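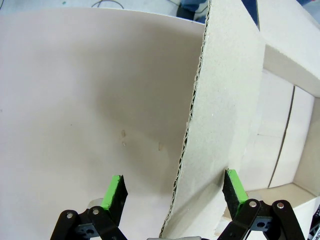

Gray corrugated panel, upright against the white board, cut edge showing the flutes.

Cardboard notes, part 4

The previous part dealt with cutting. This one deals with curl and with tape, which are the two things I get mail about.

Corrugated sheet bends easily across one axis and badly across the other. The flutes act as a row of small tubes. Stand the sheet with the flutes vertical and it carries load well but will bow sideways. Lay them horizontal and it stays flat from side to side and sags at the top. I stand panels with the flutes vertical and accept the bow.

The cut edge is where damage begins. A dull blade crushes the liner into the fluting, and after that the edge folds wherever it likes. Change the blade early.

White board marks easily. Small tan scuffs come from rubbing against brown stock, and an eraser only spreads them. I leave them alone unless the face will be seen.

For flattened boxes, the order I use is:

Open the bottom seam first.
Press the side creases flat by hand, working from the middle out.
Lay the box on the table with the taped seam facing up.
Decide whether the tape stays. 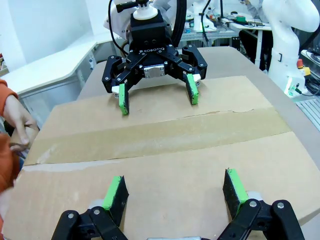

Vol. 4, No. 16

On the last point, my answer is usually that it stays. A wide strip of brown packing tape across the seam holds the flaps in line, and pulling it takes the top layer of paper with it. The box on the table has a thin torn edge of white paper along the seam under the tape, and the upper flap is ragged and creased just above it. Peeling would make both worse. If the tape must come off, pull it back low over itself and slowly.

Kolbrún Eskildsen wrote to ask if a creased flap can be reused. For a divider, yes. For a lid, no: the crease becomes the hinge and the lid closes crooked. Trim past the crease and use what remains.

Storage is flat, under a board, off the floor. Sheets left leaning through February had taken a set that I could not press out.

Part 5 will cover glue.

Recent posts
Cardboard notes, part 3: blades and cutting mats
Shelf measurements for the Illville store room
Gunnlaugsson tape dispenser, refitted
Pitico boxes: which sizes nest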